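Members' Bulletin, October
Equipment desk

The big line in next year's equipment budget is hands. The robots themselves we have more or less made peace with. They stand where they are told and they hold a charge. The hands are where the money goes, and the renewal quote from Skemex arrived with the word "consumables" in it, a word I had previously associated with printer ink and had the same feelings about.

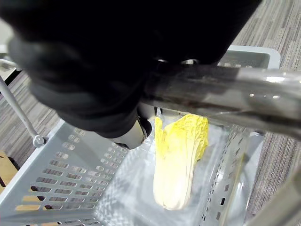 By Killian Pichon | Equipment desk

For members who skipped the spring meeting: we run a grocery picking trial in the practice aisle, which means baskets, produce, packets, and a robot hand trying to get one into the other. The trial has money through the end of the year. After that we either buy, lease, or go back to arguing about the parking lot.

Two quotes are on the desk. Skemex will sell us hands outright, with spares priced by the finger. Zapata will lease us the same class of hand and swap it when it wears out, for a monthly fee that looks modest until you multiply it by the length of the contract, which the Zapata brochure leaves as an exercise.

The first item I want to talk about is covers. A replacement sleeve is 341 dollars. It is a sleeve. I have owned coats for less, and some of them had pockets. But the sleeve keeps cabbage and carpet fluff out of the joints, and a joint repair is 820 before shipping, so the sleeve wins the argument every time and I have stopped having it out loud. 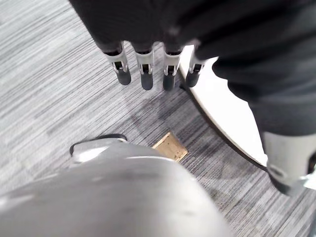
Reading time: 4 minutes

The second item is fingertips. We asked both vendors how long a set lasts and got two answers that can't be compared. Skemex counts in grasps. Zapata counts in "duty periods" and, when asked what one of those was, sent us the brochure again. Joaquín Zúñiga has been keeping his own log in a spiral notebook, and his figure for a set of tips is nearly 800 baskets. I would sooner budget from the notebook.

His log also shows what wears them. Smooth, hard things are kind to a fingertip. Anything rough is less kind, and the worst by his reckoning is the basket itself, which gets brushed on the way in and again on the way out. So part of the fingertip budget is really a basket budget, and I have moved it there, where it looks smaller.

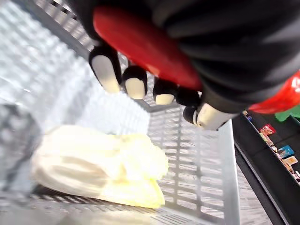
My own view is that we should stop buying baskets on looks. We have bought whatever was on sale, and then paid for the savings at the other end. A wire basket is a grid of thin bars with small openings, and with four fingers hanging over it, pale pads and all, you start to do the arithmetic on what each snag would cost. The slotted plastic kind costs a bit more and I would like to standardize on it. Jelton sells them by the case and will take back any that arrive cracked, a promise we have already tested.

Then there is plastic film. Bags and wrap are harder to budget for than anything solid, as they fold, cling and go where they like. Joaquín wants a line for extra practice stock so the trial doesn't keep reusing the same tired bag. I have put it in under "soft goods," and if anyone at the meeting asks whether we are buying towels, please let me answer.

We also need to decide about Rater, the scheduling software. It books time in the practice aisle and produces a chart of how busy we are. The chart is very handsome. The paper sign-up sheet taped to the door did the same job, minus the chart, and its license never came up for renewal. I have left Rater in the draft for now with a question mark beside it, which is as rude as the template allows.

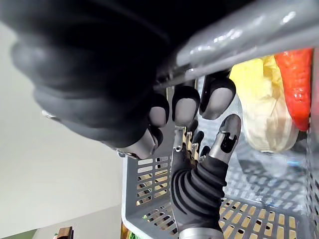

What we are asking members to approve

One pair of hands, bought outright from Skemex, with 6 spare sleeves and a full set of tips for each hand. I know the lease has its fans. My objection is that swapping a worn hand under the Zapata terms means shipping it out before the new one comes in, and a picking trial with no hand is a produce display.

Two cases of Jelton baskets, plastic, one size. Color to be whatever they have.

A repair reserve big enough for two joint jobs. If we don't use it, it rolls into the following year, and I will deny having said so if the parking lot people ask.

The full draft is pinned up next to the sign-up sheet, with both quotes behind it. Write corrections on it in pen. Last year's were in pencil and somebody leaned on them.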